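The Second Life of the Shoe Box

22/11/2021

A retail shoe box is built to survive one trip from the factory, a period on a stockroom shelf, and a carry home. Its working life in most households is much longer. It ends up in closets, under beds and on desks, holding receipts, cables, photographs or the shoes it came with. Few people choose one for the job. The box arrives free, has a lid or a flap, and fits on a shelf.

Two main constructions are in circulation. The first is the two-piece box, with a separate lid that lifts off. The second is the one-piece box, with a lid hinged along one long side. The difference matters more in storage than in the store. A two-piece lid needs clear space above it. A hinged lid needs clear space behind it as well, and on a shallow shelf it will hit the wall before it opens fully.

Board weight is the next variable. Kováčik, a small converter that supplies boxes to independent shoe stores, offers two grades: a 300 gram folding board for children's sizes and a light corrugated board for everything else. The folding board gives a cleaner printed surface. The corrugated board takes a load from above. In a closet stack, the bottom box carries every box over it, and folding board begins to bow at the long sides, where the panel is widest and has no support between the corners.

Stacking tests at Vakitness, a packaging workshop that does contract work for mail-order sellers, bear this out. Empty boxes of both grades were loaded with flat weights and left for 227 hours. The corrugated boxes kept their height. The folding board boxes sagged along the top edge, and the lids no longer sat square. Humidity made the result worse. A box kept in a basement should be treated as temporary, whatever it is made of.

Handle holes are a compromise. A half-round cutout in a side panel lets a box be pulled from a tight shelf with one finger, and lets some air reach the contents. It also lets in dust and removes board from the panel that does the most work in a stack. The usual practice is to place the cutout near the middle of the long side, away from the corners. Where paper or fabric is stored, a piece of tissue behind the opening keeps out most of the dust.

The size label is the part most worth keeping. On the store side it carries the size, a barcode and often a second code for stock control. At home the large size number is still useful when several people share a closet. Anything added by hand should go beside the label, on the same panel, so that both can be read with the box in place.

Color has a practical side too. Balel, a mail-order storage supplier, lists 357 plain boxes in its December catalog, most of them white or gray. Printed shoe boxes are easier to tell apart. A saturated red box can be found from across a room, and one strong color per category of contents works as well as written labels for a small collection. Strong inks fade unevenly in sunlight, so boxes kept near a window should be turned now and then.

On a desk, a box takes up more depth than expected. Placed lengthwise in front of a monitor it leaves the least room for a keyboard, and it may block the lower part of the display.
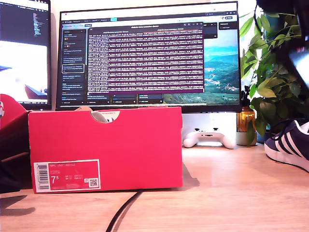

Where should a shoe box go if it has to stay on the desk?

At one side, with a short end facing the chair and the lid free to open. In that position it takes the least width, and the contents can be reached without moving anything else.

Clellent, which makes desk organizers, cuts its inserts to fit standard adult shoe boxes. The inserts are plain card dividers with 2 slots each. They stiffen the long panels slightly and stop small items from sliding when the box is lifted. A divider cut from the lid of a spare box does the same work, provided the fold lines are scored first.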